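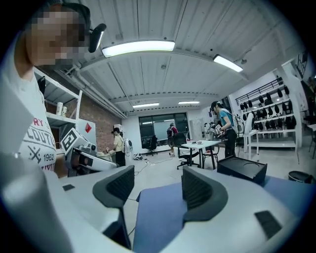

Walk-through checklist, Traslow Street workshop and stockroom
Inspector: Dalibor Ondrejka
Type: routine, no notice given
Key: OK / FIX / N/A. Comments go after the item.

ENTRANCE AND HALLWAY

1. Front door opens all the way, closer works – OK
2. Mat flat, corners down – FIX. Back left corner curling again. Tape is not a repair. New mat pls.
3. Exit sign lit – OK. Test button pressed, battery held.
4. Hallway clear, wall to wall – FIX. Pallet jack parked by the restroom door. Moved while I was there but same note as June.
5. Light switches, cover plates whole – OK
6. Visitor log being filled in – sort of. Names yes, time out mostly blank.

FIRE

7. Extinguisher, hallway – OK. Pin in, needle in green, tag current.
8. Extinguisher, stockroom – FIX. Hung fine but there is a stack of Jurčo cartons in front of it. Needs to be reachable without moving anything.
9. Extinguisher, break room – OK
10. Smoke alarms tested – OK except the one over the sink, chirping. Battery.
11. Back exit, push bar – OK, stiff. Spray it.
12. Outside of back exit – FIX. Leaves and a busted planter on the step. Somebody will go down in the dark.
13. Floor plan with exits posted – OK but it shows the old wall. Print the new one.

ELECTRICAL

14. Panel door closes, 3 feet clear in front – OK
15. Breakers labeled – FIX. 2 have no label. Somebody penciled "?" next to one.
16. Extension cords – FIX. One running under the rug in the office. Take it out today. If they need power at that desk, get an outlet put in.
17. Power strips not chained together – FIX. Break room, strip into strip, with the toaster on it.
18. GFCI by sink trips and resets – OK 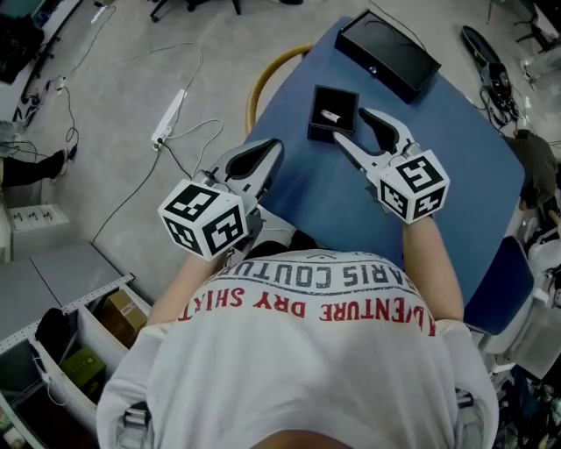
Bodton, 11/9/21

Second half done after lunch, picking up at stockroom. Ran out of time to type it up nice, sorry.

STOCKROOM

19. Shelving bolted to wall – OK on the long side. Short side wobbles when you lean on it. FIX.
20. Heavy stuff low, light stuff high – FIX. Paint cans on the top shelf. Why.
21. Load limit posted – FIX. Sign says 200 lb per shelf, which is right for the old units but the new Morkville ones have a different rating. Look it up and post both.
22. Step ladder – OK. Feet good, spreader locks, no cracks. Other ladder has a bent rung, I tagged it out. Do not untag it, throw it out.
23. Floor – OK, dry. One chipped tile by the drain, watch it.
24. Lighting – almost all tubes working, the far aisle is dim. Replace before the clocks get to anybody.

CHEMICALS AND CLEANING

25. Bottles labeled – FIX. Clear spray bottle with blue stuff in it, no label. Dumped per the office.
26. Bleach and ammonia kept apart – OK, diffrent cabinets
27. Data sheets binder – found it, behind the microwave. Put it on the hook where it belongs. Sheet missing for the floor stripper.
28. Mop bucket emptied after use – no. FIX.
29. Oily rags in lidded metal can – OK, lid on, can half full

FIRST AID

30. Kit stocked – FIX. Out of large bandages, burn gel expired. Eye wash fine.
31. Emergency numbers posted – OK but the extension for the office is wrong, should be 854.
32. Who has first aid training – one current card on file, need at least 2 so there is cover on days off.
33. Injury log – OK. One entry since last visit, cut thumb, box knife. See item 34.

HAND TOOLS AND GENERAL

34. Box knives, self-retracting only – FIX. Still finding the old kind in drawers. I took what I saw, check the rest.
35. Gloves available in more than one size – all XL. Order mediums.
36. Break room fridge – cold enough, smells. Not a safety item but come on.
37. Trash out daily – OK
38. Bathroom hot water – too hot at the tap, turn the heater down a notch and recheck

OPEN ITEMS, DO FIRST
Cord under rug (16)
Strip into strip (17)
Cartons off the extinguisher (8)
Back step (12)
Paint cans down (20)

Rest can go on the regular list, I want them closed in 11 days. Send me a note when the first five are done, a photo of the back step is enough, dont need a report. Labels for the panel – ask the electrician while he is in for the outlet, one trip.

Signed off as: pass with corrections
D. Ondrejka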